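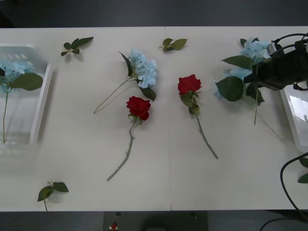 Issue #2346

Flower sort: planner freezes at grasp on hydrangeas, roses go through fine

Opened by Prasetyo Nair
Component: planner / grasp selection
Status: Closed (fixed on branch, merge pending)

Prasetyo Nair, Oct 17, 2024, 9:12 am

OK so I've been fighting this one since yesterday afternoon and I'm writing it all down before I lose track of what I changed. The setup is the Fendent flower sorting task on the white table at Markham, basket on the left, basket on the right, red roses and blue hydrangeas in between with a few loose leaf sprigs thrown in so the detector has something to ignore. Perception build is the one from Monday, planner is current main, no local patches (I checked twice).

What happens: the arm goes to a hydrangea, closes, and then the planner sits there. Gripper state says HOLDING, the next state should be TRANSIT, and we never get to TRANSIT. After the timeout I get this:

planner: no valid transit path (attached object in collision with support surface)
planner: retry 1
planner: retry 2
task: abort, returning control to operator

Roses never do it. I can run roses all day. It's only the hydrangeas, and not every one of them either, which is what made me think I was losing my mind.

Stuff I tried already:

Restarted the planner node. Nope.

Restarted everything. Nope, and now I had to redo the hand-eye check, so thanks, me.

Bumped the planning timeout from 300 ms to 600 ms. It fails exactly the same way, it just takes longer to tell me about it.

Took the loose leaves out of the collision scene in case the planner thought they were obstacles. No change, so I put them back.

Log bundle is attached to the ticket. Can somebody who knows the attached-object code take a look?

Urmila Sisodia

Looking at your bundle now. Quick question, when it hangs, can you turn on the attached-object marker in the viewer and tell me how big the box is? I have a hunch.

Prasetyo Nair

Oh wow. It's enormous! The box goes right down through the table. On a rose it's long and skinny and hugs the stem pretty well, but on the hydrangea it's this big fat block around the bloom and the leaves, and then it stretches to cover the stem too, and the bottom of it is well under the surface.

Urmila Sisodia

Yep, that's the hunch. We build the attached shape from the segmentation mask at the moment of grasp, and we fit one box to the whole thing. With a rose held partway down the stem, one box is a decent fit. With a hydrangea you've got wide leaves going off in a few directions and a thin stem hanging down under the gripper, so one box has to swallow a whole lot of air. If the box lands inside the table, every start state is in collision and the planner gives up before it even samples anything. More time won't help, it's dead at step zero.

Why it's only some of them: depends on how the stem hangs and which way the gripper came in. If the grasp is high enough, the box clears the table and you get lucky.

Prasetyo Nair

That matches. The ones that worked yesterday were all lying with the bloom toward the far side and the arm came in pretty steep.

So what's the right thing here, do I just shrink the box? I tried a scale of one half in the config out of spite and it does go through, but then I don't trust it near the baskets at all. The sides on those things are tall enough that I'd be dragging petals over the lip.

Zulmira Guerreiro

Please don't ship the scale thing! We did that on the Arruda cell in February and spent ages chasing bent stems.

There's a two-part shape option in the Flullach wrapper, it's just off by default. It splits the mask by width, so you get one chunk for the bloom and leaves and a separate skinny capsule for the stem. Then you can mark the stem capsule as allowed to touch the support surface for the first part of the lift. It's these two:

attached_shape: split
allow_support_contact: stem_only

Leave the baskets out of the allowed list. You want the planner to care about those.

Prasetyo Nair

Trying it.

Later: OK this is way better. Picks from the middle of the table all go to TRANSIT now. One left, though. When the flower is over on the right side, close to the right basket, it still aborts. Different message this time:

planner: start state in collision (link: wrist_cable_proxy, object: basket_right)

Is that the same bug or am I opening a second ticket?

Urmila Sisodia

Different bug, but leave it in this thread, it's small. wrist_cable_proxy is the fat cylinder we stuck on the wrist to stand in for the cable loops. Whoever did it (me, it was me) made it symmetric, so it takes up space on both sides when the real cables only loop out one way. When the wrist gets near that basket the proxy clips the rim.

I pushed a branch, cable-proxy-onesided. Can you pull it and rerun just the right-hand picks?

Prasetyo Nair

Pulled it. Had to rebuild the description package too, the launch file was still picking up the old mesh from the install folder and I wasted nearly an hour on that. If you're reading this later with the same problem, clean the install folder first.

Right-hand picks are good now. Reran the whole table with both fixes, roses and hydrangeas mixed, no aborts. Put the timeout back to 300 too.

Américo Tavares

Nice thread. Before this gets closed, could one of you make the planner say something more useful than "no valid transit path" when the start state is already bad? I'd have looked at the path settings too.

Urmila Sisodia

Fair. Added a check that runs ahead of sampling and prints both the link and the object, same format as the basket message. It's on the same branch.

Zulmira Guerreiro

Reviewed, two small comments on naming, otherwise good to go. I'd like split to be the default for anything tagged as a plant but let's do that separately. Albertina Aguiar owns the defaults file so I'm adding her here.

Prasetyo Nair

Closing. Config for the flower task is checked in with the two lines from Zulmira. I left my scale hack in there commented out, will delete it when I merge.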